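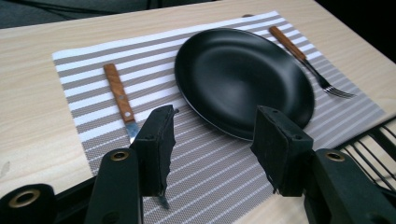

Setting the table, 421 times

The job title on her contract is "demonstration operator." At parties she says she teaches table manners to machines, which gets a laugh, and then someone asks whether the machines are going to take all the jobs, and she goes to find the chips.

She works for Irnico, a small outfit on the second floor of a former shoe warehouse in Ildale. There are 23 people on the payroll. Five of them spend their days doing household chores with a gripper in one hand, so that a robot arm can later be shown the recordings and asked to do the same. She agreed to talk on the condition that I left her name out. "My mother thinks I'm in software," she said. "Let her have that."

We met at four in the afternoon, at the end of her shift, in a kitchen that has never cooked anything. The oven isn't connected to the gas. The fridge holds the staff's lunches and a shelf of plastic eggs.

I asked her to explain the work as she would to a new hire.

"You hold the gripper by the handle and squeeze the trigger, and the fingers close. There's a camera on it that looks past the fingers at whatever you're reaching for. Then you set the table. Knife, fork, plate, mat. You do it the way a sensible person would, except you've only got two fingers and they're both the size of a candy bar."

She had done the place setting task 421 times as of the week we spoke. She knows the number because the recording software tells her, in green, after every take. She would prefer that it didn't.

"The plate's the worst," she said. "People think it'll be the knife. But a knife has a handle. It's got a nice thick piece of wood you can get hold of. A plate lying flat gives you nothing. You have to come in low and get one finger under the rim, and if you come in too low you drag the placemat along, and now you've taught the robot to pull the tablecloth trick without the trick part."

Bad takes get thrown out, mostly. Of her first batch, she told me, 29 were rejected in one go because she had been finishing each one by nudging the plate with her free hand. She hadn't known she was doing it. The reviewer had left a note that said only "whose hand is this."

"I've been straightening plates since I was six. You can't just turn it off. I sat on that hand for the rest of the day."

This is the part of the trade that interested me, and I kept pulling her back to it. The operators are hired because they know how to do ordinary things, and then they spend their first month finding out how they do them. She had never noticed that she turns her wrist before she picks up a fork. She does, every time, a little to the left. The robot now does it too.

"The first time I saw the arm do my wrist thing I felt a bit sick, to be frank with you. It was like hearing your own voice on an answering machine. Same fussy little turn. One of the engineers asked if we should train it out, and I said no, leave it, I'm proud of that."

Irnico also has a second way of doing things, which the operators call "the puppet" and the company calls something longer. In that setup nobody holds the gripper. You sit at a desk across the room with a pair of handles, made by a firm called Iturra, and the real arm copies your movements over at the table. She has done a good deal of both and has opinions.

"The puppet is better for the robot and worse for the person. With the hand-held, I can feel the plate. If it's slipping I know before I see it. On the puppet you can't feel a thing. You're watching a screen and there's a tiny delay, so you reach for the fork, and you wait, and then the arm reaches for the fork, and by then you've already decided you missed and gone after it again. I was seasick for a week."

So why use it at all?

"Because the arm can't do everything my arm can. With the hand-held I'll lean over the table or take a step to one side without thinking, and then they play it back and the robot's elbow would have to be inside the wall. On the puppet, if it can't be done, you find out right away. It just stops and sulks."

She does not talk about the robot as if it were a person, apart from the sulking. When I asked if she was fond of it she looked at me the way you'd look at someone who asked if you were fond of the dishwasher. Then she said that she was fond of the dishwasher.

The customer for the place setting work is Stastari, which runs dining rooms in retirement homes and would like the tables laid before the morning staff come in. She has visited one of the dining rooms. Nothing in it matched what she'd been practicing on. The tables were round, the mats were vinyl, and the forks were half the weight.

"I came back and said, we need more forks. They said, how many kinds? I said, how many kinds of forks are there?" The office now owns a long drawer of mismatched cutlery from thrift stores and garage sales, and the operators swap it out through the day. Placemats too. Stripes are considered good practice, she said, though she was careful to add that this was kitchen gossip and that an engineer would put it differently. Everything is laid down crooked at the start of a take, on purpose, which took her longer to get used to than the gripper did.

"I have to mess it up before I can fix it. And you need a fresh mess every time. After a while you run out of ideas. You'd be amazed how hard it is to put a fork down carelessly when it's your job."

What makes a good demonstration? I expected her to say steadiness, or speed. She thought about it while picking at some tape on the edge of the counter.

"Don't hesitate. If I stop halfway to think about what to have for dinner, the robot learns that there's a spot, right there over the mat, where you stop. It doesn't know it's about dinner. We had one that did that for most of January. It'd pick up the knife and then hang there – very thoughtful – and put it down perfectly. We went back through the takes and it was me. It was all me, right before lunch."

The fix was 267 new recordings and an earlier lunch.

And mistakes? She said they used to throw every one of them away, and now they keep some, provided the operator recovers. If the fork slips and she goes back and gets it properly, that stays in. A robot that has only ever seen things go right, she said, has no idea what to do when the fork is on its side against the plate. It keeps closing its fingers on the spot where the fork used to be.

"So now I get asked to drop things. Believably. I've had notes back saying the drop looked staged."

I asked whether she'd had a turn at being laid a place by the robot, start to finish. She had, once, at a staff lunch. It took four minutes. The plate went down a little off center and the knife was on the wrong side, which led to a long argument about whether the robot was wrong or had been shown it by a left-handed colleague.

"I moved it over," she said. "With my free hand. They'd stopped recording by then."

Her own table at home has no placemats. She eats on the couch, out of a bowl, with a spoon. The spoon task starts next month and she says she's trying not to think about how she holds it.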